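Ticket 501 - dryer leaves clothes damp, stops early on auto
Unit: Premura vented dryer, 240V, laundry closet off the back hall
Status: open, waiting on part
Logged by: Fahad Jatoi

Symptom
Auto dry cycle quits way too soon. Machine says done, towels still heavy. Timed dry works if you run it twice. No error code. Started in March, got worse over a couple weeks.

Already ruled out before I opened this
- washer spin. Spun a load twice, same result in dryer
- overloading. Tried it with 3 towels, still quit early
- lint screen. Clean, and I washed it with dish soap in case of dryer sheet film. No change

Entry 1, morning
Pulled dryer out. Duct is the foil accordion kind, crushed flat behind the machine where somebody shoved it back. Lint packed in the low spot. Vacuumed it, brushed out the wall pipe from the outside. Flap outside was stuck half shut, freed it up.
Replaced foil with rigid pipe and 2 elbows. Foil tape on joints, no screws.
Airflow outside way better. Flap stands straight out now.
Ran auto, normal load. Still quits early!! Less early than before. So duct was a problem but not THE problem.

Entry 2
Heat check. Unplugged, back panel off. Element reads fine on the meter, no breaks. Thermal fuse has continuity. High limit thermostat same.
Plugged back in, ran timed high. Heats, cycles off, heats again. Normal.
Meanwhile socks and small stuff going on the clip hanger so we have something to wear tomorow. 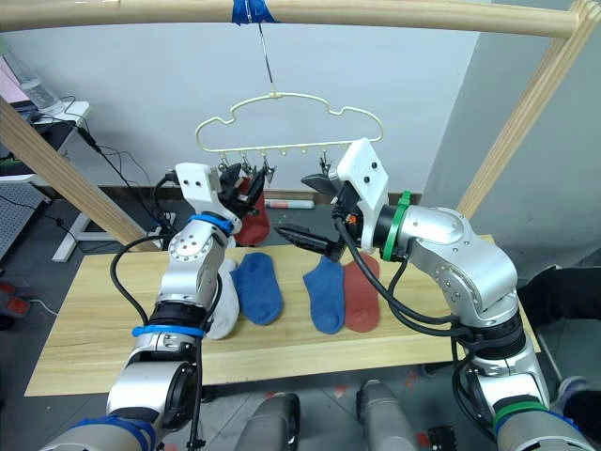

Red sock on the clip hanger, dryer still down.

Entry 3, after lunch
Called Montoya Appliance, they carry Premura parts. Guy at the counter said moisture sensor bars before anything else. Two metal strips inside the drum by the lint screen. Clothes touch them, board reads damp or dry. If they get coated the board thinks the load is dry and shuts down.
Bars looked ok to me but felt waxy. Rubbing alcohol on a rag, then a scrub pad very lightly. Rag came away gray.
Ran auto again. Ran longer. Jeans dry except waistband, towels still damp in the middle.

Entry 4
Tested the bars themselves. Unplugged, found the two wire connector for the sensor under the front lip.
- bars dry, nothing touching: open. Correct
- wet rag across both bars: should get a reading. Got one, lost it, got it again
- wiggled the harness with rag held still: reading jumps around
Connector on the left wire has green crud on it. Cleaned with contact cleaner, squeezed the terminal a bit tighter. Reading steadier but still drops if I pull on the wire. Wire feels broken inside the insulation right where it bends over the lip.

Entry 5, 4 pm
Montoya has no harness in stock. Checked Skarov online, they list it but the picture shows a three wire plug, mine is two. Did not order. Nosum has the right number, matches the sticker inside the door. Ordered one harness plus a set of bars, cheap enough.
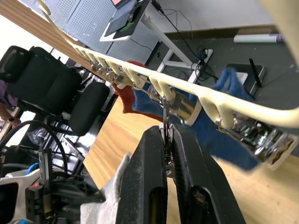

Workaround until part shows up
1. Use timed dry only. Do not use auto.
2. Small loads. Towels seperate from everything else.
3. Check at the end and add time if needed.
4. No dryer sheets. They are what gummed up the bars.
5. Thin stuff goes on the rack or the hanger.

To do when harness arrives
- unplug, pull front lip, swap harness. Take a photo of the routing first
- repeat wet rag test, wiggle the wire
- one auto cycle with towels, one with mixed
- spin the drum by hand and listen, thought I heard the rear seal rubbing. Might be nothing
- push dryer back WITHOUT bending the new pipe. Tape mark on floor is the limit

Notes for whoever picks this up
Drum spins at normal speed, belt looks good. Don't bother pulling the back again, everything there tested fine. Screws for the lip are in a cup on top of the washer. One is stripped, use the fat screwdriver.
Board not tested. If a new harness doesn't fix it then board is next, and at that point get a price from Montoya before spending anything.

Update, evening
Timed high on a small load, came out dry. Leaving ticket open.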